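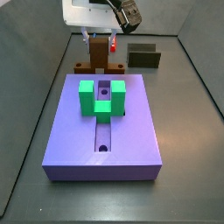 The Return of the Joint

Furniture held together without screws or glue was long considered a specialty of the museum and the private workshop. In the past 10 years it has moved back into ordinary homes. Makers in several countries now offer tables, beds and shelving whose parts lock by shape alone, and households that move often have proved to be their most loyal customers.

The town of Cleltenby has played a larger part in this change than its size would suggest. Its furniture trade declined when flat packs arrived, and by the time the Tosard workshop opened in a former grain store, only 2 joinery firms remained. Tosard began with church benches and school desks. It now keeps a library of 151 joints, each recorded in drawings and cut as a full-size sample that apprentices may handle, take apart and copy.

Apprentices spend their first winter on a single family of joints before they are permitted to work on a commission. The course lasts three years. Instruction begins at seven in the morning, when the light from the north windows is even, and the early lessons concern sharpening and marking out. Cutting comes later.
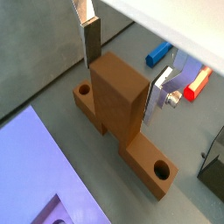

A joint that fits well in January may bind in June, when humid air causes the timber to swell across the grain. The workshop therefore stores its boards in the room where they will be cut, and its drawings note the season in which each sample was made. Customers receive a short card explaining how a bed frame may be eased apart and put together again after a move.

Other traditions have informed the work. The Khương studio, known for its low tables and folding altars, has exchanged drawings with Cleltenby for over a decade, and several of its corner joints are now taught there. Plaren, a maker of office furniture, has adopted one of them for a line of meeting tables intended to be repaired on site.

Price remains the principal obstacle. A table made in this manner costs well above its factory equivalent, and waiting lists are long. Tosard has responded by offering unfinished kits, which buyers oil and assemble at home. The first were delivered in the spring, and a second series, including a child's bed and a narrow bookcase, is in preparation.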